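Week 3 Notes: Why Clock Speed Isn't the Whole Story
12 August 2025, by Flynn Katene

Last time we stopped halfway through caches, so let's pick up there, with apologies to everyone who had to run for the bus. 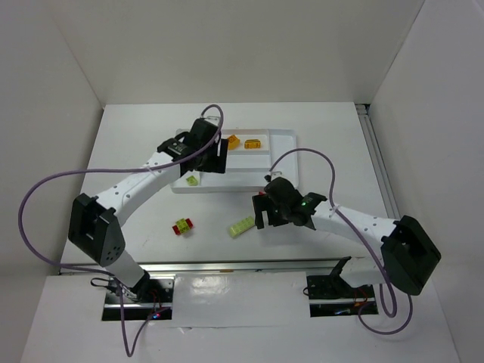 A processor that has to wait on memory is a bit like a cook who keeps walking to the store for one egg at a time – the stove may be wonderful, but dinner is still late! A cache keeps the things you used recently close at hand. Suppose a program makes 2,000 memory reads and 752 of them miss the cache. Every one of those misses has to go out to a slower level, and that can cost far more than you'd gain from a slightly faster clock.

Now, cores. With 16 cores you might hope for 16 times the speed, and I'm sorry to say you will hardly ever get it. Any part of the job that must run in order stays on one core while the others sit and wait.

For next time, please read Murray Prendergast's handout on pipelines, up to page 27, and bring your questions (the odd ones too).

Last updated: September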